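Dunham Hand Gripper Pads, Textured, Blue
Sold as a pair. Fits Dunham hand-held grippers and most two-arm tools with a flat pad seat.

In stock - ships from our Tamihana warehouse

Read this before you order

We sell replacement pads. We also get a lot of email from people who want us to tell them the pads are "compliant," and we're going to save everybody some typing. A pad is a piece of soft material on the end of an arm. It can't comply with much by itself. What matters is the rule you work under at your own site, whether it was written by someone who has done the work, and whether people follow it at four in the afternoon.

If a seller tells you their pad makes your sorting or handling job safe, ask which document they mean and which page. We tried that with three suppliers before settling on the ones we stock. One sent a brochure. Another sent the same brochure with a different cover.

What you get

Two pads, blue, textured face
Mounting screws
A paper card with the change log printed on it
No certificate, no hologram sticker

The numbers, and how far to trust them

Rated life is 3000 closes. That is the maker's figure, from a bench, closing on the same block over and over. We don't know of any home or shop where the work looks like that. Our own rule is to inspect at 200 closes and at every 200 after that, and to write it down. In our returns pile the earliest split was logged at 262, on a pad that had been wiped down with the wrong solvent. One pad doesn't prove anything, but it is a good reason not to treat the rating as a promise.

Pads should be changed as a pair. A new one facing a worn one will grip crooked, and you'll blame the arm.

Good practice for small mixed items

Most written guidance for grippers was put together with boxes and blocks in mind. Household sorting is where it gets thin. Hair clips, sachets, cables, pouches and clear wrappers all behave differently under the same squeeze, and a force limit picked for one of them tells you very little about the next. The Stovura handling checklist, which many of our customers use, gives them all a single line: "use suitable force." We'd love to know what they think an unsuitable force would be called.

So we use our own list. It's short and it has holes in it.

Set the squeeze on the most fragile item in the lot, then work up.
Keep fingers out of the space between the pads whenever the tool is live. A soft pad still has a hard arm behind it.
On a bed or other soft surface, come in from the side. Pressing down pushes the item into the bedding and the pads pinch cloth.
Take cables and cord loops out first, by hand if you have to.
Stop and look at the pads when you change from dry goods to anything in a bottle or jar.
Agree on where things go before you start. A rule like "tidy the box" can't be checked.
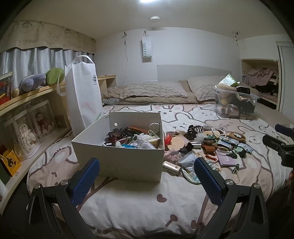
Tamihana customer, verified order: the side approach works fine for me on a duvet, but I think you're too hard on the Stovura list. We added a column for squeeze setting and it turned into something people fill in. Your "work up from the most fragile" rule also costs a lot of time on a big pile, and I'd like to see you admit that.

Fair enough, it is slow. If you can split the lot first, flat packets on one side and hard round things on the other, you'll get some of the time back. We still wouldn't start high and work down. The first mistake is usually the expensive one. As for the extra column, good - but you added it, and the people who publish the checklist didn't.

Cleaning

Damp cloth, mild soap, air dry. Don't use alcohol on the textured face, whatever the forum says. Lint from bedding collects in the texture and the grip gets worse little by little, so brush the pads before each session.

About the Tarnumside mark

Some listings for similar pads carry a Tarnumside mark. As far as we can tell from the paperwork we were shown, it covers the material: what it's made of and how it holds up to light. It says nothing about grip, pinch points or the person holding the tool. That's a perfectly decent thing to test. It just gets quoted for things it never looked at, and buyers with a form to fill out tend to accept it. We could pay to have it on ours and the price would go up. We haven't.

Fit

Measure the pad seat before you order. It should be 73 mm from the lower screw to the tip. If yours is shorter, the pad will overhang and flex, and no setting will fix that. Older Dunham tools with the single-screw seat need the adapter, sold separately. We don't recommend drilling a second hole, although we know several of you have done it.

Returns

Unused pairs can come back any time in the first month. Used pads can come back too if they failed early, but we want your log with them. Without a count we can't tell a bad pad from an old one, and neither can the maker.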